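Getting candle wax off gold-coloured candlesticks

Posted in Home > Cleaning > Metal

Danica Gashi
I have a few gold-coloured candlesticks from my aunt's house, all different heights. The cups have old wax in them and there are drips down the stems. I don't know if they are solid brass or just a brass finish. A magnet doesn't stick to the one I tried. I was going to scrape them with a knife but my sister says that will ruin them. I need them for a dinner on Wednesday. What is the safest way, and how do I keep the small bits from going down the sink?

3 replies

Ilir Stoyanova
Put them in the freezer for an hour and the wax snaps off. Worked for me. Don't use a knife.

Beverley Ellery
The freezer is fine for big lumps in the cup but it did nothing for the thin drips on mine. For those I use a hairdryer on low and wipe with kitchen roll as the wax softens. Go slowly round the bulges, wax sits in the grooves and a cotton bud gets it out. Boiling water is a bad idea if they are lacquered, as the lacquer can go cloudy. I have done 4 pairs this way, the worst took me around 40 minutes.

The magnet only tells you there's no steel underneath. It could still be plated zinc or aluminium, so leave the metal polish alone until you know. Washing-up liquid, warm water, dry straight away.

Chie Koyama
Agree with Beverley about the polish. I used Trullow paste on a plated one and it went through to grey at the foot. Mine now only get a soft cloth.

For the sink question, don't do it over the sink at all. Work on a table with newspaper down and bin the lot after. Wax in a drain sets hard further along the pipe. If any of yours unscrew, keep the parts in something with compartments - a plastic grid tray is good for that, though the cells want a bit of kitchen roll under them if the tray has no bottom. Two of mine, the tall one and the one with the tulip-shaped cup, with the white tray: 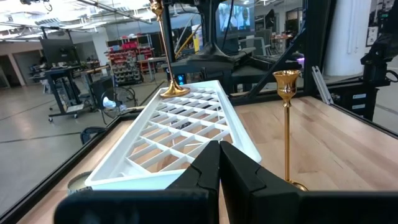
Related in Metal
Removing price label glue from a tin lid
Is it lacquered or bare brass?
Candle too thin for the holder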